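2025-09-06

I spent most of this week reading the electric bill. The new one from Istis came on Tuesday, and it was high enough that I pulled the old ones out of the drawer and laid them next to it. We used 761 kilowatt-hours last month. In March we used 500. I knew the summer would cost more, but I wanted to know where it was going.

The house is small and old. It has one window air conditioner in the bedroom, a refrigerator that came with the place, a chest freezer in the basement, an electric water heater and the usual smaller stuff. The stove is gas. I don't have a pool or a car to charge. I do have a dehumidifier, and I'll get to that.

The first thing I did was buy a plug-in meter. The one I got is made by Dretuten and it's plain gray, with a small screen and two buttons. You plug it into the wall, plug the appliance into it, and leave it alone. It shows watts right now and total kilowatt-hours since you last cleared it. The manual says to let it run a full day for anything that cycles on and off, and I'd agree with that. I looked at the refrigerator after an hour the first time and got a number that meant nothing.

The refrigerator was fine. It's ugly and the door shelf is cracked, but it uses less than I would have guessed. The chest freezer uses even less, probably because the basement stays cool and I only open it on weekends. I had been half planning to get rid of it. Now I'm keeping it.

The air conditioner I could only measure at night, when we run it. It was the biggest thing on the list while it was on, and it drops to almost nothing once the room is cool. I cleaned the filter, which I should have done in spring. It was gray all the way across. The air comes out stronger now. I can't say yet what it does to the bill.

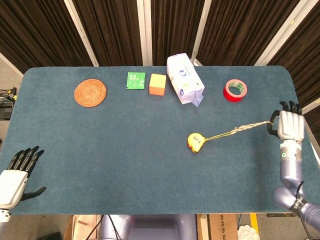

The dehumidifier was the one I had wrong. It sits in the basement by the floor drain with a hose on it, so I never have to empty it, and so I never think about it. I had set it as dry as it would go when I moved in and left it there. It was running day and night. In that one month it used 141 kilowatt-hours by my math, working from a few days on the meter. That is close to a fifth of the bill for a room where I keep paint cans and the freezer.

I turned the dial back to the middle. The basement smells the same as before. I bought a cheap humidity gauge at Balaskas, the hardware store on the corner, and put it on the shelf next to the washer. It has stayed in the low fifties, and from what I've read that's okay for a basement. If it starts to creep up when the rain comes I'll turn the dial again.

After that I went after the small things, and this is where I lost some time. I measured the microwave clock, the TV when it's off, the old stereo, the printer and the phone chargers. The chargers barely register. The stereo pulls more when it's off than the TV does, and I only use it when I'm cooking, so it's on a power strip now. The printer I just unplugged. I print something about 5 times a year – mostly return labels.

The water heater is wired straight in, so the plug meter doesn't help. My plan there is simple. I read the outside meter before bed and again in the morning, on a night with the air conditioner off, then did the same thing again with the water heater switched off at the breaker. The difference was small but it was there. I turned the temperature down a little. Dishes still come clean and nobody has complained about the shower.

I also looked into switching suppliers. Damau sent a flyer with a lower rate on the front, but the rate only holds for the first few months, and then it moves with the market. There is a fee for leaving early. I put the flyer in with the bills and I'm staying with Istis for now.

Other things still to do: weatherstrip on the back door, a new gasket for the refrigerator if I can find the model number, and the attic hatch, which is a bare piece of board with no insulation on it at all. I measured it this morning and then couldn't find the paper I wrote the numbers on – so that's first.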